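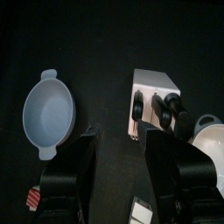 Waltis Users' Board > Data Collection > Resetting objects between episodes

farnitz_lab
Our group is preparing a set of demonstrations for the kitchen task and requests the opinion of other sites. The present protocol asks the operator to return every object to a marked position before each episode. We have completed 18 episodes in this manner. Before we continue to 100, I would like to know whether other sites still consider fixed positions acceptable.

quillmark
Fixed positions are acceptable for checking that the equipment and the recording work. They are not acceptable for training. A policy trained on them will learn the path and pay very little attention to the object. Please vary both position and angle from the first episode you intend to keep.

hindier_ops
I must disagree in part. At the Hindier site we began with free placement, and the operators drifted into habits of their own. One of them put the bowl on the left in nearly every episode. A printed list of placements, drawn at random and followed strictly, gave us a wider spread than free choice did.

quillmark
I have no objection to a printed list. My objection is to a single layout.

farnitz_lab
Thank you both. A related question concerns objects that play no part in the task. We work inside a black fabric enclosure with two arms, and the guidance document is silent on whether other items may remain on the table during an episode.

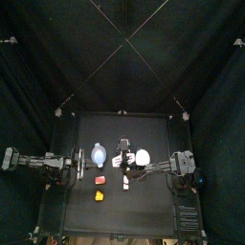 My own preference is to leave them and to change them between batches, so that the policy meets some clutter. A colleague prefers a bare table for the first 100 episodes, with clutter added in a second round.

erdos_room_6
We follow your colleague's plan in the Erdős room. Failures are easier to trace when the first round is simple. Kindly note in the episode record which items were present. We omitted this once and had to review 102 recordings by hand.

hindier_ops
We would support clutter from the start. Adding it later divides the set into two kinds of episode, and the second kind is always the smaller one. The request to record the items is sound in either case.

quillmark
One further point on wrist views. An object may be plain to the operator and hidden behind a finger in the wrist recording. Please review several episodes from every camera before approving a batch.

farnitz_lab
This is noted. We shall adopt a printed list of 6 layouts per batch, with clutter included and recorded. The 18 existing episodes will be kept for equipment checks only.

erdos_room_6
Six seems low to me. I would ask for a new layout in every episode, even if it slows the operators.

farnitz_lab
I will raise the matter with our operators in October, when the next batch is due.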